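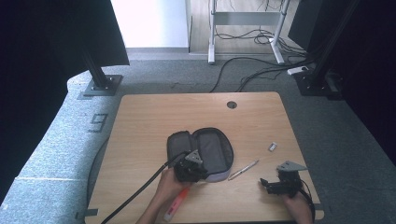 Wagner Siqueira asks that the cable items be settled before the purchase order goes out, and wants the second pair of hand-held grippers held back until they are. His remark is entered against items 2.3 and 2.4 below. The remaining comments are mine unless a name is given.

# Pre-purchase inspection: hand-held gripper stations

**Site:** Homell, ground floor
**Date of inspection:** 9 Dec 2023
**Inspected by:** Thư Hứa
**Budget holder:** Khang Tạ
**Scope:** existing tabletop station, plus the 4 stations proposed under the Kostus quotation

Marking: **OK** = acceptable as it stands. **ACT** = action needed before purchase. **HOLD** = no spend until answered. **N/A** = not applicable.

## 1. Table and work surface

- [x] 1.1 Table stable under side load. **OK**
- [x] 1.2 Corners rounded or guarded. **OK.** The table in use has rounded front corners. The Furetano alternative has square corners and would need guards, which are not in their price.
- [x] 1.3 Surface free of splinters and raised edges. **OK**
- [ ] 1.4 Cable hole usable from the operator's side. **ACT.** The hole is close to the back edge. The gripper cables come off the operator's side, so the hole does nothing for them. Ask Kostus whether a front or side hole can be cut at the factory and at what cost.
- [x] 1.5 Table height recorded for each operator. **OK**

## 2. Grippers and cables

- [x] 2.1 Finger pads secure, no play at the pivot. **OK** on both units.
- [x] 2.2 Mounting plate on top of each gripper tight. **OK.** Plate corners stick out well past the body. Peiyu Xu caught a sleeve on one during a two-handed task. Rounded plates are listed by Kostus as an option; price requested.
- [ ] 2.3 Cable run clear of the task area. **ACT.** The left cable lies across the front of the table and goes over the edge. It will drag small items (pens, erasers) if the operator reaches far right. Overhead routing to be priced.
- [ ] 2.4 Strain relief at the gripper end. **HOLD.** None specified in the quotation. Wagner's view is that a replacement cable costs more in lost hours than the relief bracket does. Agreed.
- [x] 2.5 Operator can hold a small object and the gripper in the same hand without covering the fingers. **OK** for pens and markers. Not tested with anything heavier.
- [ ] 2.6 Spare finger pads on site. **ACT.** None left in the cupboard. Add to first order.

## 3. Floor and surrounds

- [x] 3.1 Carpet flat, no lifted edges at the station. **OK**
- [ ] 3.2 Foam matting edges bevelled or taped. **ACT.** The light-blue mat is raised and its edge curves along the left side of the table. Trip risk when approaching from that side. Bevelled edging to be included in the order.
- [x] 3.3 Station number legible on the floor. **OK.** Number 9, in dark tape. Tape numbers will do for now. Thiện Tôn would like printed floor markers for the new stations; low priority.
- [ ] 3.4 Loose cable on the floor. **ACT.** There is a tangle behind the station, near the white desk frame, with a power strip lying among it. Fit a floor cover, or lift the strip and fix it to the frame.
- [x] 3.5 Posts secured. **OK.** Base plates checked by hand.
- [x] 3.6 Curtains clear of the operator's elbows. **OK**

## 4. Electrical

- [x] 4.1 Visual check of plugs and leads. **OK**
- [ ] 4.2 Sockets per station. **HOLD.** The quotation assumes one double socket each. Two are needed once the charger and the lamp are counted. Khang to confirm whether the extra sockets fall under equipment or building works.
- [ ] 4.3 Test labels in date. **ACT.** Several leads have no label. To be tested before the new stations are connected to the same circuit.
- [x] 4.4 Switch-off point reachable without crossing the mat. **OK**

## 5. Task objects

- [x] 5.1 No blades, open points or glass in the stationery set. **OK**
- [x] 5.2 Pens retracted or capped when not in use. **OK**
- [x] 5.3 Zips on soft cases run freely. **OK.** A stiff zip makes operators pull against the gripper, which loads the pivot. Replace cases when the zip sticks.
- [ ] 5.4 Consumables budgeted. **ACT.** The request covers equipment only. Cases, pens, erasers and highlighters need their own line.

## 6. Costs affected by the above

| Item | Ref. | Per station | Status |
|---|---|---|---|
| Base station, Kostus | – | 1113 | Quoted |
| Overhead cable arm | 2.3 | 116 | Quoted |
| Strain relief bracket | 2.4 | – | Awaiting price |
| Rounded mounting plates | 2.2 | – | Awaiting price |
| Mat edging | 3.2 | – | Awaiting price |
| Additional sockets | 4.2 | – | Budget line unclear |

Prices in pounds, before tax. The Furetano quotation is lower on the base station but leaves out grippers and delivery, so the two cannot be compared line by line. Hầu did not reply to the request for a price.

## 7. Outcome

Station in use: may continue, with 3.4 corrected first.

New stations: not released for purchase. Items marked HOLD go to Khang. Items marked ACT stay with me, except 4.3, which is Thiện's.

Comment added by Peiyu Xu: please measure the cable arm against the black panel at the upper left before ordering. The drawing from Kostus gives the reach but no height.

Reply: height requested from Kostus. Item 2.3 stays open until the figure arrives.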